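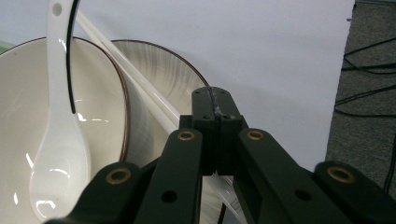
Bontu Gidey held that a rule for inspecting finger pads is of little use unless it also says who may stop the recording. We took up this point when revising the Basoldale working rules, and section 2 now gives that power to either person at the bench.

Filed under: Methods and Standards

4.2 Pad condition

Pads are inspected before each session and the result is entered in the Nasar log. Surface scuffing is allowed. A torn corner must be noted, and the lead decides whether the pad stays in service. 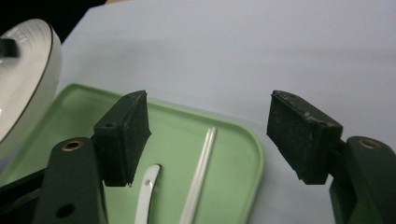

Figure 3. Gripper fingers with worn pads, over the tray.

4.3 Two-handed work

Each gripper carries its own marker plate, which must face upwards and stay clear of sleeves. Cables are led away from the tray on the operator's side. Of 3615 recordings checked against these rules, 177 were set aside.

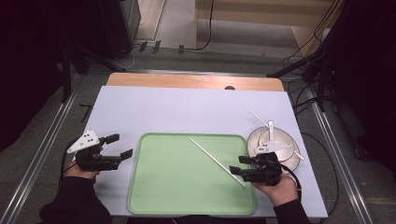

Figure 4. Two hand-held grippers at the tray, each with a marker plate.

4.4 Approach to thin objects

The fingers should be open before they come over the tray, and the operator should pause there

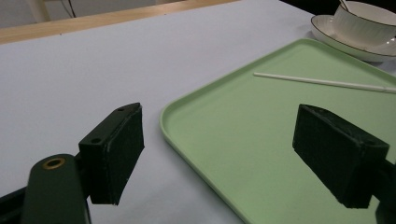
for long enough to check that both pads are level. Closing speed is left to the operator. Yeison Taipe argued for a fixed limit, and the question remains open.

We use cookies to remember your reading settings. Accept | Manage

© Provon Mekonnen Papers | Contact | Back to top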